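Filed under: Getting Around, Odds and Ends
September | posted by Lu

I have been trying to become a one-bag person for most of my adult life, and this summer I finally did it. Two trips, one small backpack each time, no checked luggage, no wheels. I am still kind of amazed at myself.

The first trip was Edstead, 354 miles each way on the bus, which I figured was a decent test because if I forgot something I could always buy it at the drugstore by the station. I forgot toothpaste, a phone charger and every single pair of pajama pants I own. The drugstore had toothpaste. I slept in leggings for three nights and charged my phone at the front desk, where they kept it in a little basket next to the mints, and it was fine! I think that was the part I needed to learn. I used to pack for every possible disaster (a wedding invitation, a hailstorm, a sudden need for hiking boots) and then I'd haul all of it up somebody's stairs and wear the same jeans the whole time.

The second trip was Jarkulport, which was a whole week and involved the ocean, and the ocean makes packing harder. You want a sweater for the evenings and a swimsuit for the afternoons, plus something for that weird damp hour after breakfast when it can't decide. I wore the sweater on the train and regretted it by noon, but it stayed out of the bag and that was the deal I'd made. One pair of shoes on my feet, one pair of sandals clipped to the outside where they whacked me in the hip the entire walk to the guesthouse.

What I took, clothes-wise, was four tops, two bottoms, a dress that doesn't wrinkle because it's made of something I don't want to know about, and a rain jacket. I did laundry in the sink with shampoo. My big mistake was books. I brought two paperbacks and bought another one on day two, and that third one had to ride home inside my jacket like a stolen ham.

The other thing I've changed my mind about is packing cubes. I had a full set and I loved them, they zip so nicely, but they're boxes, and my bag is not shaped like a box. There were always these sad empty corners. I kept one cube for underwear and gave the rest to my sister, who checks two suitcases for a long weekend and is very happy that way.

Oh, and the bag itself – people keep asking. It's old, it's green, and the label fell off years ago. I tried on a fancy new one in a shop and it had so many pockets I lost my keys in it while I was still in the store.

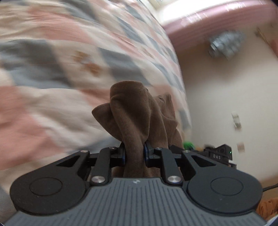

Rolling is supposed to be the secret, I know, and I did try. I watched the videos and made my tidy little burritos, and they all came undone the first time I dug around for my toothbrush. These days the T-shirts get rolled and anything soft just gets scrunched, pretty much like that brown fabric, all bunched up in folds with a lump like a knot at the top. Those lumps go in last and fill the corners the cubes never could. Next up is a long weekend in October, when I'll need a real coat, so if you have a good trick for coats please leave it in the comments. I'm not wearing it on the train again.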